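# About Chauvin

Chauvin is a small test shop in Dralldale. Companies that are about to buy a robot arm, a gripper, a camera or a controller send the thing to us first, and we try to find out if it does what the brochure says. Sometimes it does.

We don't sell hardware. We don't take a commission from anyone who does, and we have turned down two offers to become a "preferred evaluation partner," a phrase neither supplier could explain to us. Our customers pay by the bench day and get a written report, including the parts they were hoping we'd leave out.

## How we got started

Timothée Jacquet and Baptiste Pichon used to work at the same packaging plant in Cimembridge. One August the plant took delivery of a gripper that had been demonstrated, very smoothly, on a single foam block. The plant packed glass jars. The two of them spent the rest of the summer shimming fingers and rewriting motion files, and at the end of it the old suction cups went back on.

Timothée wrote up what had gone wrong and passed it around. A buyer at another plant asked if he would do the same for an arm she was considering, preferably before she signed. Baptiste built the first bench from a surplus table and a borrowed controller, and the borrowed controller went back with a list of faults attached. The supplier still hasn't replied to the list.

## What we test

Most of the work is grippers. Two-finger parallel types make up the bulk of it, with some three-finger and vacuum units. After that come wrist cameras, small arms, and the controllers that are supposed to hold all of it together. We'll look at software if it comes with hardware we can plug in. We won't review a slide deck. People do ask.

A standard gripper trial is 600 grasps. We chose that number after watching units that looked perfect for the first 64 and then began to drift, and one that ran clean until grasp 116 and never recovered its zero. A demo at a trade show usually stops well short of either. Make of that what you like.

We use plain wooden blocks for the first part of a trial: cubes, prisms, a few longer bars. Suppliers complain about this. They say blocks are too easy, and then we stack two of them and ask the gripper to take hold of the bottom one without disturbing the top one, and the tone of the emails changes. Blocks also give us flat faces and clear edges, so if a pad meets the wood at a bad angle we can see it from the wrist camera without arguing over it.

After the blocks we move on to whatever the customer handles in real life. We have had bread rolls, bearings, bagged salad and shampoo caps on the bench. Please tell us before sending anything that leaks.

## What we don't believe

A few claims turn up in nearly every data sheet, and we may as well say where we stand on them.

- **"Adaptive grip."** Could mean a force sensor, a soft pad, or a spring. Ask which.
- **"Works out of the box."** Every box we have opened also needed a cable that was sold separately.
- **Repeatability figures.** Fine as far as they go. They are normally measured with nothing in the fingers, and our customers tend to want something in the fingers.
- **"AI-ready."** We have asked several vendors for a definition. We are keeping a folder.
- **Success rates with no failures listed.** We want to know what was dropped, how, and who decided it didn't count.

We try to be just as hard on ourselves. Our bench lighting was poor for most of the first year and it made two cameras look worse than they were. Both reports were withdrawn and redone at our expense. Our force readings are good enough to compare one gripper with another on the same day, and we wouldn't ask you to lean on them for much more than that.

## Dedby

Dedby is our in-house logging tool. It records the commanded position, the reported position and the wrist camera view on one clock, so that when a controller says a grip is good we can look at what the fingers were doing at that moment. Baptiste wrote it because he was tired of lining up three files by hand. It's ugly, and the export menu has a bug we know about. Customers get a copy of every log with their report and are welcome to check our conclusions against it. A few have, and one of them was right.

## Working with us

Write to the Dralldale office with the make and model, what you plan to pick up with it, and what the supplier has promised you in writing. If the promise was made over lunch, tell us that too. We'll answer with a price, or we'll tell you that you don't need us. Used equipment is welcome and worn fingers are fine - we'd often rather see those than a fresh set.

Suppliers may visit during a trial. They may not touch the bench.

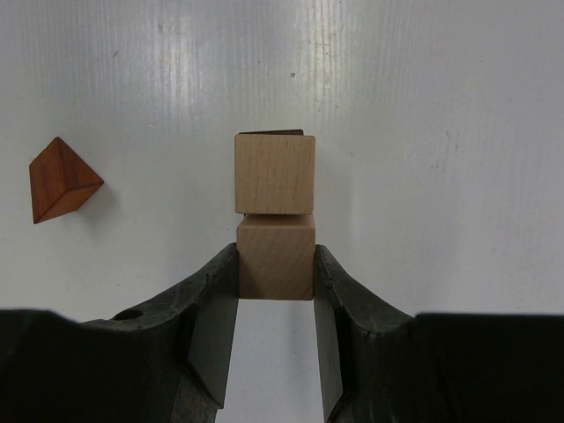
**Dralldale, 8 Apr 2025**

Wrist camera view, two-cube stack, fingers closed on the lower cube. The upper one sits slightly offset to the left, and a still can't tell you if the grip had anything to do with it. For that you need the log. The scuffs and nicks on the fingers are the sort of thing we note in a report, and the prism off to the left is from the same family of shapes we use in every block trial.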